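Donnelly Home & Shed Forum > Heating & Cooling > Ducted quote vs two splits, old weatherboard

Page 1 of 1

ferntree_mick
Posted January 3, 2022
Need a sanity check before I ring the bloke back. Weatherboard, three bed, built God knows when, bit of insulation in the ceiling and none in the walls. Got quoted for a Voltora split in the lounge, supplied and installed, $2,198. Second quote from another mob for the Ferby, next size up, $2,862. Both say back to back install, both say theirs is heaps for the room. Room is long and skinny with an archway into the dining.
Wife wants ducted. I don't want ducted. Discuss

Tipene Dunstan
Don't buy either til you've done the walls. Or at least the floor. You're heating the street otherwise.

gaz_n_bev
Disagree with Tipene, walls are a massive job on weatherboard, boards off or plaster off, take your pick. Get the split in, be comfy this winter, do the underfloor when you've got the cash. We did it in that order and no regrets.
Ferby in ours. Noisy on high but you get used to it

Tipene Dunstan
"you get used to it" – great ad for it that

ferntree_mick
Underfloor is tight, I can get my head and one shoulder in. Not keen.

SparkyLou
Ask both of them what's included electrically. Dedicated circuit? Isolator? If the switchboard is still ceramic fuses you'll be up for more and the cheap quote isn't cheap anymore. Seen it a hundred times, fella turns up on the day, looks at the board, sucks his teeth.

ferntree_mick
Board was done when we moved in, has the safety switches. Good point tho will ask

Warrick Rewi
Where's the head unit going? Matters more than the brand in a long skinny room. Short end blowing down the length, every time. Installers love the long wall as it's an easy back to back, then you sit there with it blowing on your neck and the dining room's an icebox.
I'd pay the extra for a pipe run if you have to. Mine was $203 on top and worth every cent.

gaz_n_bev
Ours is on the long wall and it's fine

Warrick Rewi
Your lounge is square Gaz, I've been in it

gaz_n_bev
squareish

HollyB_Prerness
Hi all, long time lurker. We're in Prerness so proper frosts. Whatever you get, check the heating capacity at low outside temps and not just the big number on the brochure. Ours was fine until June and then it sat there defrosting itself half the morning while we stood round in dressing gowns. Also a rug or carpet over bare boards did more for us than I expected!! Draughts come straight up through the gaps. And heavy curtains, with a pelmet if you can stand the look.

Tipene Dunstan
Pelmets, yes. Ugly and they work.

ferntree_mick
Already got carpet in there, came with the house. Big flowery medallion pattern, beige and pinky brown. Wife hates it, I've stopped seeing it. Lounge
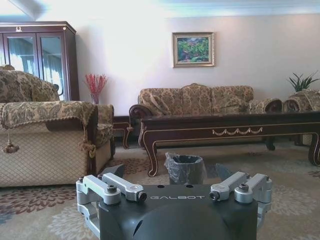
So the short end is probably doable but it's an inside wall, so pump or a drain run through the roof? Bloke from the second mob mentioned a condensate pump and I nodded like I knew what he meant.

Warrick Rewi
Avoid the pump if there's any way to get fall on the drain. They gurgle, then they block, then you've got water down the plaster in the middle of summer. Gravity never needs a service call.

SparkyLou
Pumps are fine if they're cleaned. People don't clean them. Same people who've never washed the filters.

gaz_n_bev
You're meant to wash the filters?

SparkyLou
Gaz

ferntree_mick
lol. Ok what temp do you lot run it at, having an arguement here about that too

Tipene Dunstan
19. Put a jumper on.

HollyB_Prerness
20 in the day, off overnight. My mum has hers on 23 and you could grow tomatoes in there.

Warrick Rewi
20 and leave it. Don't crank it up thinking it'll warm quicker, set it and leave the fan on auto.
Still reckon Tipene's half right by the way. Do the ceiling top-up first, it's a day's work and itchy but cheap. Might mean the smaller unit does you.

Tipene Dunstan
Fully right

gaz_n_bev
Go the Ferby. Oversize it a bit, never hurts.

SparkyLou
It does hurt, it'll short cycle. Get someone to do an actual heat load on the room incl. the archway – if they won't do one, get a third quote.

ferntree_mick
Fair enough. Ringing both back, asking about the short wall, drain, low temp numbers and the heat load. Will top up the ceiling regardless. Will report back if still married

HollyB_Prerness
Good luck! Ask about a lead time too, ours took ages to turn up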